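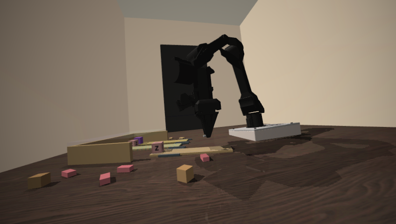 I got to Seo-ah Choo's workshop in Trarville on October 17, 2021, with a list of questions, and she answered the first one before I had my coat off. "The base," she said. "Everybody asks me about the gripper. Ask me about the base!"

So I did. Seo-ah looks after the arm that sorts blocks and wooden strips at Drellholm, and before she touches the real one she works through every change in simulation. The model has the same black arm on the same low white base, and she can drag the whole thing across the table if she feels like it (she has, more than once).

"In February I had the base four millimeters off," she told me. "Four! The fingers came down fine on one side of the table and landed wrong on the other. I blamed the wrist. I took the wrist apart, for goodness' sake."

Her routine now starts with the fingers parked just over the tabletop, holding nothing. She checks that height, then runs the arm to 40 different spots and writes down the gap at each one. It takes some 52 minutes and she won't let anyone hurry her — I tried, a little, and got a look.

Orlando Castaño, who does the same job on the evening shift, came in while we were talking and wanted to argue about grease. He likes to do the shoulder joint first. Seo-ah does the elbow first. "He's wrong, but his joints are quiet," she said.

I asked what she'd fix next. The shoulder cable, she said, which rubs when the forearm slopes down low. The replacement from Bonell is already in a drawer, and she's going to fit it as soon as Orlando gives her back the small hex keys.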